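About Plirnow

Open-source monitoring of military movements and maritime disputes

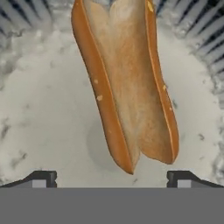

A split bread bun on a pale surface, computer rendering

Plirnow publishes written assessments of troop deployments, naval exercises and border incidents. The work is drawn from public material: shipping notices, airspace closures, defence ministry statements, budget papers and commercial satellite pictures. We do not use classified or leaked documents.

The archive holds 3562 entries, of which 364 concern disputed sea boundaries. Each entry records the date of the event, the place, the units named, the source and a confidence grade. An entry needs at least 2 separate sources before it is graded above "low". Reports that repeat a single news agency count as one source.

Place names follow the Jadley list, which gives the spelling used by each party to a dispute. Use of a name does not imply a view on ownership.

Puma is the daily digest, sent by email to subscribers. Maltisora is the search tool for the archive and is updated every June with revised unit names. Entries are reviewed after some 30 days and corrections are marked in the text. Earlier versions stay available.

Plirnow is paid for by subscriptions and takes no money from governments or arms makers.

Page last revised 24 December 2018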